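Report on a Visit to the Orlandini Demonstration Rooms, Senwood

Print this page
E-mail this page

Last updated: 29 July 2020

The visit to the Orlandini rooms in Senwood was arranged under the exchange program between our training center and Uletti, the company that runs the site. It had first been planned for April and was moved at the request of the hosts, who were still fitting out the upper floor at that time. The delegation consisted of staff from the teaching department and the equipment office. The program covered a welcome talk, a tour of the working rooms, a session on how recordings are checked, and a closing discussion.

Purpose of the visit

The teaching department is preparing a short course on robot programming for adult students, most of whom come from hotel, catering and care work. Very few of them will write code. The department therefore wished to see methods in which a person shows the task by hand and the robot is taught from the record of that showing. Uletti has worked in this way since the Senwood site opened, and it agreed to let the delegation watch a normal working day.

Arrival and welcome talk

The site is a former furniture showroom on the east side of the town, a short walk from the bus station. Visitors sign in on the ground floor and leave coats and bags in lockers. The welcome talk was given in the meeting room and lasted longer than the schedule allowed, as there were many questions.

The hosts explained that the company uses two methods. In the first, an operator sits at a desk and drives a robot arm by remote control, watching the result on a screen. In the second, the operator holds a pair of grippers directly, one in each hand, and carries out the task at an ordinary table with no arm present. A camera fixed to the gripper records what the fingers meet. The first method gives a record that matches the arm exactly. The second is quicker to set up and can be taken into homes and dining rooms. Uletti now uses the hand-held method for most household tasks, and keeps remote control for work with heavier objects.

The current project has the name Justine. It deals with the laying and clearing of tables, including the sorting of small utensils. At the date of the visit, the project had 770 recordings on file, of which 691 had passed the company's own check.

Tour of the working rooms

The tour began on the ground floor with the remote-control desks. Two desks were in use. The operators were moving stacked bowls from a counter to a rack, and the delegation was asked to stand behind a line on the floor and to keep voices low. Members of the equipment office noted that the desks were simple and that the chairs could be adjusted for height, a point on which our own workshop has received complaints.

The upper floor is given over to table work. The company furnishes its rooms in different ways, as a robot taught on one plain surface tends to do poorly on others. Patterned cloths, glass and glossy trays are all used on purpose. The hosts said that light from the windows is left as it is during the day, and that operators are told to carry on when the sun comes onto the table.

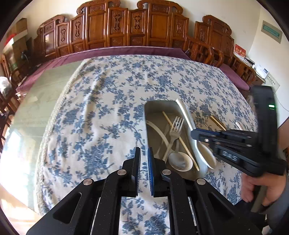

Utensil work with a pair of hand-held grippers, Orlandini rooms. The tray holds a fork, spoons and a long wooden chopstick.

Utensils were chosen for the project after a trial with cups and plates had been judged too easy. A chopstick is thin and rolls. A spoon resting in a small dish has to be taken by the handle at an angle, and pieces that cross one another must be lifted in a sensible order. White plastic on a white tray is also hard to pick out in a camera image, and the hosts described this as the main cause of failed attempts when the robot arm later tries the task for itself.

Operators work in short turns. Each turn starts with the grippers held over the table and ends when both have been drawn back. Operators are asked to move at an even pace and to avoid touching the objects with their bare hands once a recording has begun. If a piece is dropped, the operator picks it up again with the gripper and continues. Such recordings are kept, and the company regards them as useful, for they show the robot how to recover from a mistake.

Members of the delegation were then invited to try the grippers with a practice set kept for visitors. The general view was that the tool is easy to understand and tiring to hold. Most of those who tried it could lift a spoon within a few attempts. Chopsticks proved far more difficult, and the wish to put the tool down and use one's fingers was strong. The hosts advise new operators to spend their first day on practice only.

Checking of recordings

The afternoon session was held in the review office. Every recording is watched in full by a member of staff who did not make it. The reviewer marks the moment at which each object is taken and released, and rejects any recording in which the camera is covered or the task is left unfinished. A written sheet of 3 pages sets out the rules. The company agreed to supply a copy for use in our course, and this has since been received.

The delegation asked how many recordings are needed before a robot can be trusted with a task. No single answer was given. The first version of the tray task was taught from 431 recordings, and the hosts considered the results fair for spoons and poor for chopsticks. They expect to return to the matter when the present series is complete.

Closing discussion

The discussion dealt mainly with training. Uletti does not require a technical background from its operators, and several came to the company from restaurant work. The delegation regarded this as relevant to our own students. Questions were also raised about privacy when recordings are made in private homes. The hosts replied that written consent is obtained from every household and that family photographs and letters are put away before work begins. The delegation asked to see the consent form, and it will be sent by mail.

Points for follow-up

The teaching department will draft a one-day practical unit on showing a task by hand, using the review sheet as course material.

The equipment office will ask for a price for two pairs of hand-held grippers, with spare finger pads, and will report on storage and charging.

A return visit by Uletti staff has been offered and accepted in principle. The date remains to be settled, and the hosts have asked for a room with at least one large table.

Print this page
E-mail this page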